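Brodcombe Film Swap list
September 3, 2022
Posted by the list host

Hello again, everybody, and thank you for all the kind notes about the July swap. I'm still working through my inbox, so if you haven't heard back from me, please be patient a little longer!

I wanted to answer this one on the list, as three or four of you have asked me much the same thing privately:

> I picked up the Katene box set of the old lighthouse mysteries from the
> swap table and two of the discs freeze up near the end. I tried them in
> the living room player and in the computer. Is it a bad pressing, or is
> my player just getting old? And is it worth paying for the Hutix
> reissue? I see it listed at $100 and that seems like an awful lot for
> movies I mostly remember from being home sick as a kid.

First of all, I'm sorry about the discs. I have that same Katene set (bought new, and I was so proud of it) and my disc four does exactly what you describe. It plays beautifully right up to the scene on the causeway, and then the picture breaks into little squares and the sound goes on without it for a bit. I washed it with a drop of dish soap, dried it with a soft cloth from the middle outward, and got perhaps ten more minutes out of it. So I'd try that first, but don't get your hopes up too high. When both machines stop in the same spot, I tend to blame the disc.

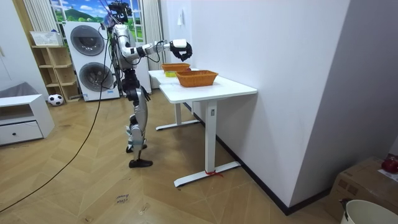 As for the Hutix reissue, I went back and forth on it most of the summer and finally gave in. The box is lovely. There's a booklet of 236 pages with the original lobby cards, and the black-and-white pictures look so much cleaner that I noticed wallpaper I'd never seen before in the parlor scenes. The night scenes are a touch too bright for my taste, and my sister-in-law thinks I'm imagining it, but I put the two side by side and I'm sticking to my opinion.

What you lose is the commentary tracks. Katene had a chatty one on "The Clirnwood Light" that I must have listened to a dozen times while ironing, and it isn't on the new set anywhere. Please don't throw your old discs out, even the bad ones, until you've checked which extras still play!

If $100 is too steep (and it is steep), the first film is sold by itself, and that's the one most people want anyway. I'd also be glad to lend my copy once my neighbor returns it. Just write to me off the list so we don't fill up everyone's mail.

One last bit of housekeeping: when you offer something for the next swap, please put the format in the subject line. We had a few folks drive home with Blu-rays and only a DVD player to put them in, and I felt terrible about it.

Warmly, and happy watching,
Your list host

Contact the list host | Copyright 2022 Brodcombe Film Swap | Back to top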